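Rerkwood Student Team Enters Bin-Picking Trials

RERKWOOD, April. The Flimell robotics club at Rerkwood has qualified for the Savero student trials in mixed-item bin picking. Eight students wrote the grasp planner and logged 900 pick attempts during the spring term.

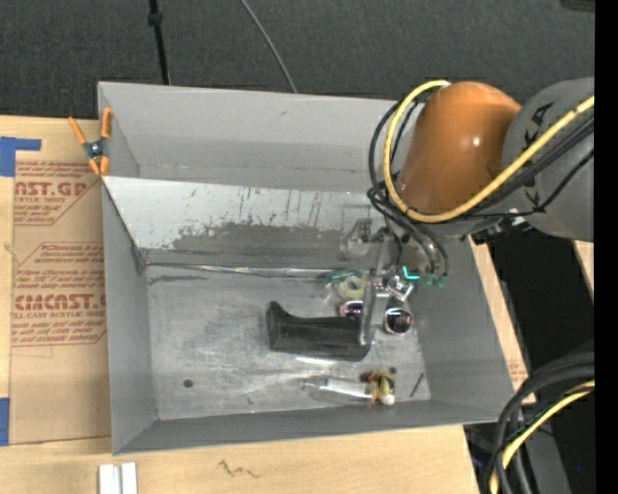

The gripper over mixed items in the metal bin.

Items vary in shape and surface finish. Clear and shiny plastics remain the hardest class for the planner, according to team lead Ustyna Antoniuk. "We rank grasps by expected slip and retry twice before moving on," she said.

Faculty adviser Emese Mészáros will present the results at 2 p.m. on the opening day.

Contact: Flimell press desk, Rerkwood | © Flimell | Back to top

Recent items
Zakharchenko workshop adds evening section
Savero trials: rules for student entries
Club open lab hours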